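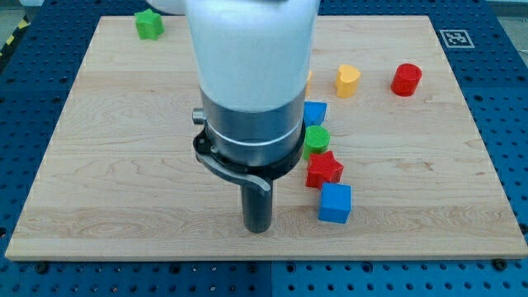 Hovness Football Club is delighted to share that season tickets for the new campaign at Ultgate Park go on sale on 08/03/2018, with 1,000 seats set aside for families and younger fans.

Everyone at the club has been touched by the support since January, home and away, and we would love to see you all back again! Members of the Flondier supporters' branch can buy 10 days early at the ticket office.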